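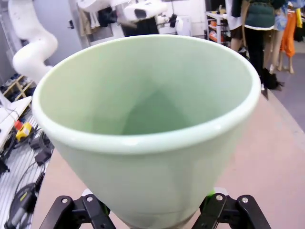 Call for Participants: Grip Failure Study, Flardale Test Hall

Hellwig is looking for people who will help us to understand a fault in our cup handling cell. In March the gripper opened by itself while a person was standing close to the table. The cup fell and broke, and one operator got a small cut on the hand. We stopped all handovers after this and looked through 3,163 grip records. In 500 of them the force dropped for a short moment before the release command came. The supplier of the controller, Sollix, could not repeat the fault in its own laboratory.

Your task

You sit behind a screen and watch the arm lift and hold ceramic cups. When you think the grip is becoming weak, you press the stop button. We want to learn how early a person notices it. You do not touch the robot and you do not enter the marked area.

Who can apply

Adults with normal or corrected eyesight. Experience with robots is not necessary. People who worked in the Walport cell before the accident can not take part.

One session takes two hours including the safety instruction. Closed shoes are required. Please write to the Hellwig safety office in Flardale with your age and the times when you are free.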